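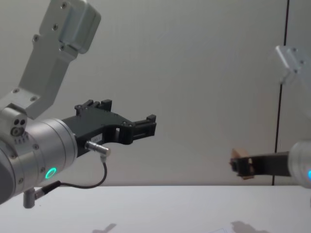 Mahnaz Sadeghi says I should lay off the Imasari apartments until I've read the whole contract, and that a rental guarantee is a rental guarantee. Fair enough. I've now read the whole contract, on Wednesday night, with the telly off. I'm not laying off.

Start with the ad. "Guaranteed holiday income, 300 metres from the sand." I'd like to know which door they measured from and which bit of sand. Walk it from the lobby and you go round the caravan park, over the road and along the back of the surf club. With an esky it's a hike.

Anyway, the income. The guarantee runs for 2 years from settlement. The ad doesn't mention that. The brochure does, on the page with the taps.

And who's doing the guaranteeing? I assumed the developer. The contract says Dokow Letting, a separate company that manages the bookings. I looked for anything saying the developer steps in if Dokow can't pay. Couldn't find it. If somebody can, send me the clause number and I'll post it here.

Also worth asking where the guarantee money comes from in the first place. Same floor plan, same side of the building, one lot sold with the guarantee and one sold without. The one without was cheaper. So you hand over extra at settlement and get it back in monthly bits, and it's called income. You pay tax on it too, by the way. Talk to your own accountant about that one, mine just sighed.

Levies next. Brochure says $834 a quarter. The budget tabled at the first owners' meeting says $1427. I asked the sales office about the gap and was told the brochure figure was "indicative". Indicative of what? The pool was always going to be there. So was the lift.

Fuad Lencho asked whether the higher figure includes the sinking fund. It does. The brochure one had a little asterisk, and I never found where the asterisk went.

Now the bit that got me reading in the first place. The letting agreement caps your own stays, and blocks you out of the summer school holidays and Easter completely. People are buying a beach place they can't use when their kids are off school. Lama Mahasneh was told at the display suite that "they're pretty flexible on that". They might be. The agreement isn't, and it's the agreement she'd be signing.

Furniture package: compulsory if you're in the letting pool. You buy it through Dokow. You also pay Dokow to replace it when Dokow decides it's tired. I'm sure it's a nice couch.

Someone always says "but the valuation stacked up". Whose valuation? The one in the sales pack was done by Riedl for the seller. I've got nothing against Riedl, but I'd want one I paid for myself, and I'd want the valuer told about the guarantee before they put a number on it.

Arvid Söderlund bought at Potine, up the coast, under much the same sort of deal, and he's happy with it. I'll put that here because it's true and because he asked me to. He also lives there now and took it out of the letting pool the month the guarantee ended. So he's happy with his flat. Good. It's a nice flat.

To the people saying I must have an axe to grind - I don't own there, I'm not selling anything nearby, and I'd quite like a place at the beach. I just want the numbers in the ad to be the numbers in the contract.

If you've already signed, check your cooling-off date tonight, before you argue with me. If you haven't, ask for the letting agreement and the levy budget in the same email, and see how long they take to arrive. Vimala Sastry asked in August and is still waiting on the budget.

Still after that clause number, too. Replies are open.

Last updated: Wednesday, 9.40 pm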